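Progress report to the Koledier fund, July period
Hurnberg site, handling of soft produce
Submitted 6th August

Summary

Work on the fruit-picking task moved from the bench to furnished rooms in July. We collected 94 usable demonstrations with the hand-held grippers and trained one new policy on them. It placed the fruit without a drop in 73 of 94 test runs. The earlier policy, trained on bench recordings only, managed 50 under the same test plan.

Collection

The task is to take one piece of fruit at a time from the tabletop and put it in the bowl. Two grippers are used, one in each hand. We kept the tables dressed as people keep them, with a cup, flowers and drawings on the wall, as the bench policy did badly whenever the background changed. Small round fruit is held between the two fingertip pads, one on either side, and the larger pieces are left for a two-gripper lift.
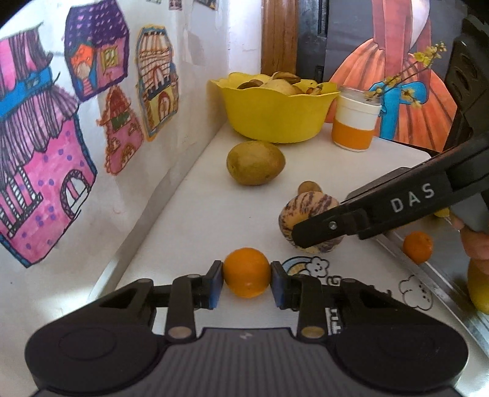
Results so far

Most of the failed runs were of one kind: the fingers closed too early and pushed the fruit away. Pepino melons were worse than oranges, and mangoes lying on their side were worst of all. Clutter behind the fruit had less effect than we expected. We have not yet tested under evening light.

Skostach replaced the pads on 3 grippers during the month. The new ones grip well but need cleaning more often - this cost us two mornings.

Spending and next steps

Spending is within the July budget. The Verschueren kitchen is booked for the next round, where we will record the two-gripper lift and repeat the full test plan. The larger melons we asked for have been ordered. We still need a decision from the fund on storage for the raw recordings, as the present disk will be full before the round ends.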